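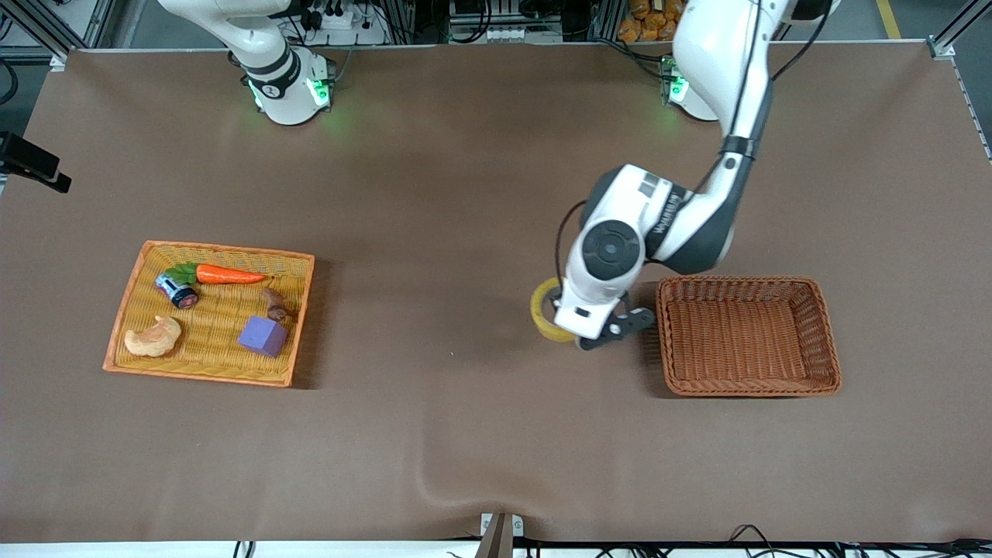
ADASSTEAD, February

**Prondavex two-arm teaching kit**

Show it the job, it does the job. Two white arms, one table, fixed camera. You drive from a pair of hand-held leaders or just grab the arm and move it where you want. Both get saved the same way.

Tray to basket is the starter task on the table now: left arm has the tape roll, basket's still empty. Swap in your own parts whenever.

**What ships**

- 2 arms w/ grippers, cables, power strip
- leader handles (pair)
- brown table sheet, pre-cut. Will wrinkle a bit near the bracket, smooth it by hand
- Unance recorder software, 3 seats

Plan on 20 demos for a simple pick and place. More for soft stuff or anything that rolls. Bad take? Hit the foot pedal, it gets tossed and you go agian.

Not included: table, objects, PC.

**Lead time / orders**

Bench part no. 287. Ellis stock is low, ask before you order. Quotes from Lucyna Kubiak, set up and training go thru Genowefa Malinowski, mornings are best. Spare finger pads sold seperately, see parts list.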